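4.2 O que mudou para quem trabalha na bancada

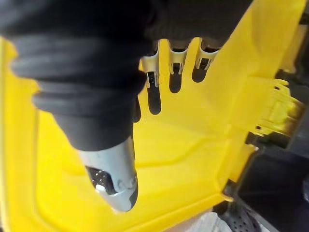
Vol. 3, p. 667

Figura 4. Ponta metálica do efetuador sobre a peça amarela, com os clipes no topo das ranhuras.

Confesso que cheguei à linha da Plorkley com a cabeça cheia de tempos de ciclo e saí de lá a falar de pulsos e ombros. As pessoas com quem conversei trabalhavam com peças plásticas como a da Figura 4, e quase todas começavam pelo mesmo assunto: os clipes. São pequenos, brilham muito sob luz forte e, ao fim de um turno inteiro, cansam a vista (a mim cansaram em bem menos tempo!).

Na unidade de Canmont registámos 3504 peças no período manual e 3243 no período com o robô. A diferença parece má notícia, eu sei, mas o segundo período apanhou a formação das equipas e duas paragens para ajustar a preensão - por isso não comparo aqui os dois valores como produtividade.

O que me interessou mais foi a conversa à volta da máquina. Quem antes mexia em cada peça passou a vigiar, corrigir e decidir quando parar, e esta última parte gerou discussões bem animadas. Uma operadora disse-me que tinha as mãos descansadas e a cabeça moída. Outros sentiam falta do ritmo antigo, que lhes deixava espaço para conversar.

Em Husavby, onde a rotação de postos já existia, ouvi menos queixas deste tipo. Volto a essa comparação na secção 5, com as respostas ao questionário Sakamoto.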